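叠毛巾的人

川口陆(Riku Kawaguchi)的博士论文初稿里,“毛巾”这个词出现的次数比“机器人”多。导师请他改一改比例,他改了,把一部分“毛巾”换成了“可变形平面物体”。

“意思一样,听上去贵一点。”他说。

我们在斯科斯霍尔姆(Skosholm)见面,十月,下午四点天就开始发灰。他的实验室在走廊尽头,门上贴着项目名Veralell。我问这个词是什么意思,他说是申请经费那天晚上起的,截止前两小时,现在已经没有人记得当时想表达什么,但经费批了,名字也就不能动了。

Veralell研究的问题说出来有点丢人:怎样让机械臂抓住一块已经叠过的布的某一层边,并且只抓这一层。川口的母亲在电话里听完他的解释,沉默片刻,问他吃饭了没有。

“叠好的毛巾对人来说是一件东西,对夹爪来说是一摞东西。”他说,“你伸手去捏,手指自己知道捏到了一层还是两层。夹爪不知道。它很自信地合上,然后把整条毛巾提起来,像提一只猫。”

此前通行的做法是靠视觉:拍图,找角,算出抓取点,下爪。川口头一年也这么干。角找得很准,抓得很糟。毛圈布的表面到处是绒,深度相机给出的高度图一片毛茸茸,层与层之间那点落差淹在里面。他换过相机,换过灯,还换过桌面,最后换成了一整片白色,理由是起码拍出来好看。

转机来自缝线。毛巾的边要锁边,锁边线比布身硬,也比布身密。他发现两指贴着布面慢慢合拢时,碰到锁边和碰到毛圈,电机电流的曲线不一样。差别很小,但每次都在。

“我盯着曲线看了一个星期,以为是噪声。后来我想,噪声没有这么守规矩的。”

于是有了论文第三章的方法。视觉只负责把夹爪领到大概的位置,误差大一点没关系;剩下的交给接触。两指从侧面斜着进去,沿折边蹭过一小段,等电流出现锁边的特征再夹紧。他管这一步叫“蹭”,英文稿里写的是compliant edge search,审稿人很满意。

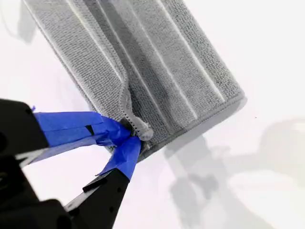 灰色毛巾的锁边被夹在两指之间,指尖缠有蓝色胶带。

指尖上的胶带在论文里占了半页。原装的指尖太滑,布一拉就跑;硅胶垫又太黏,蹭不动,一蹭就把整层布搓成一团。他试过的材料装满一个抽屉,他拉开给我看,里面有砂纸、自行车内胎,还有一截来历不明的瑜伽垫。胶带的摩擦力正好在中间,而且坏了可以撕掉重缠。

“我写的是‘低成本可更换表面层’。”他停了一下,“你看,又贵了一点。”

结果怎么样?他做了1000次抓取,毛巾随机摆放,折痕随机,然后把它们跟纯视觉的老办法放在一起比。新方法在有锁边的毛巾上明显占优,多抓一层的情况少了很多。川口不太愿意在论文发表前给出具体数字,他说自己见过同行把数字先告诉了记者,后来在附录里道歉。

没有锁边的布,方法基本失效。手帕还行,因为卷边也算一种硬边;剪开的床单就完全不行,夹爪在上面蹭来蹭去,像在找一副不存在的眼镜。他把这一节的标题定为“局限性”,导师建议改成“未来工作”。两人商量的结果是两个标题都用,一前一后,内容差不多。

另一个麻烦是时间。蹭得慢才准,蹭得快就跟没蹭一样。目前抓一次要花的工夫,足够一个不太勤快的人把毛巾叠完,再去泡杯茶。川口对此很坦然:“酒店洗衣房的人来参观过,看了一会儿,很客气地问我这台机器什么时候下班。”

合作方倒是有耐心。做末端执行器的公司Costar提供了夹爪,条件是他定期写一份使用反馈。他写得很认真,把每一颗松过的螺丝都记了进去,对方回信感谢,并询问他能否写得短一些。隔壁组的赫米列夫斯卡(Chmielewska)做的是触觉传感器,一直认为他应该在指尖装上正经的传感器,少跟电机电流较劲。她的传感器确实灵敏得多,能分清毛圈的方向,也能分清昨天和今天的湿度,后一条让川口头疼。

“她说我是在隔着墙听邻居说话。”他说,“我说对,可是墙不要钱。”

两人现在打算把两种信号合起来用,正在争论文的署名顺序。

我问他,做了这么久,自己在家叠不叠毛巾。他想了想,说以前叠,现在一拿起来就忍不住去摸锁边,摸完这一条摸下一条,半天也收不进柜子。他最近都挂着。

临走时他又跑了一次给我看。机械臂的影子先落到桌上,随后夹爪慢慢下去,贴着布边蹭。我们两个站在旁边,谁也没说话。它蹭了很久。川口小声说,平时没这么久的。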